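How to Clean a Toaster Oven Tray and Put It Back

Filed under: Small Kitchen Appliances
Written by Phyllis Goodall

A toaster oven that sits out on a table gets used several times a day and cleaned about twice a year. The tray takes most of the mess. Cheese drips, sugar burns on, and after a few months the thing smokes every time you make toast. The job below takes one evening, and most of that time is soaking.

What you need

Dish soap
Baking soda
A soft sponge (no steel wool)
An old toothbrush
Two dish towels
A sink or tub big enough for the tray to lie flat

Before you start

Turn the knobs to off and unplug the oven at the outlet or power strip. Let it cool with the door open. Half an hour is enough for most small ovens.

Check where the cord runs. If it hangs over the side of the table, move it to the back so you don't catch it with your hip while you're carrying a wet tray. Do the same with any extension cord on the floor between the table and the sink.

Look up the tray in your manual. Plain metal trays can take a soak. Coated trays should only get soap and warm water, and skip the baking soda. If the manual is gone, treat the tray as coated.

Step 1. Take the tray out

Open the door all the way. Hold the tray at both front corners and draw it toward you, keeping it level until you know how much loose crumb is on it. Once it clears the door, carry it straight to the trash and tip it there.

Step 2. Soak

Lay the tray flat in the sink. Cover it with hot water and a squirt of dish soap. For burned spots on a plain metal tray, drain it after an hour, spread on a paste of baking soda and water, and leave it another hour.

Step 3. Scrub and rinse

Use the sponge on the flat part and the toothbrush in the corners, where the raised edge meets the bottom. Rinse both sides. If a brown stain is smooth to the touch, leave it alone. It won't smoke.

Step 4. Dry

Wipe with the first towel, then stand the tray on its edge on the second one. Give it ten minutes. Water trapped in a rolled edge will drip into the oven later.

Step 5. Wipe out the oven

Do this while the tray dries. Brush the crumbs forward and out the door, then go over the inside with a damp sponge, well wrung. Keep water off the heating elements. The glass in the door can take a little baking soda paste. Wipe the top and the knobs last.

Step 6. Put the tray back

Bring the tray up to the open door with a hand on each side and start the back edge in first. It helps to have the oven facing you squarely on the table, with nothing else in front of it. A tilt is fine at the mouth of the oven, but level the tray before you push it home. If one side stops short, pull back an inch and line it up again - forcing it will scratch the walls.

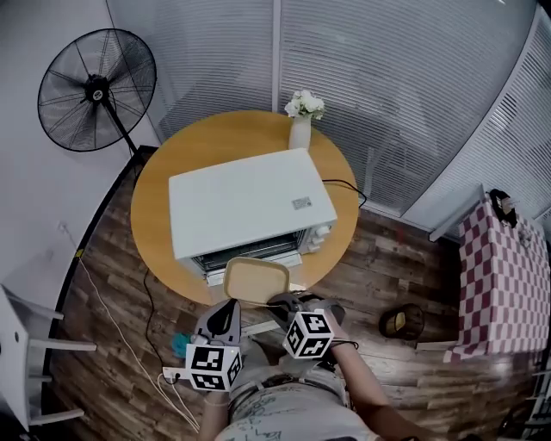
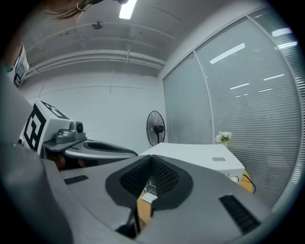
First photo: tray at the mouth of the oven, back of the table left clear except for the flowers.

Slide it in until it stops. Close the door and open it again once. If the door touches the tray, the tray is sitting on the wrong level.

Step 7. Run it empty

Plug the oven back in and run it empty for five minutes with a window open. A faint soap smell is normal the first time.

Common problems

The tray rocks. It has probably warped. Set it upside down on a flat counter and press the high corner gently. A badly warped tray should be replaced.

The tray won't go in at all. Check that the rack is not in the same slot. Also check that you have the tray the right way around, as some have one edge higher than the other.

It still smokes. Look at the roof of the oven. Grease collects there and is easy to miss. Use a damp sponge with a drop of soap, with the oven unplugged and cold.

Readers' notes

Moushumi Khan lines her tray with foil and changes it every week. Check your manual first, and never cover a crumb tray that sits under the lower elements.

Tin-yau Ng soaks his overnight and skips the paste. That works too, if you can spare the sink.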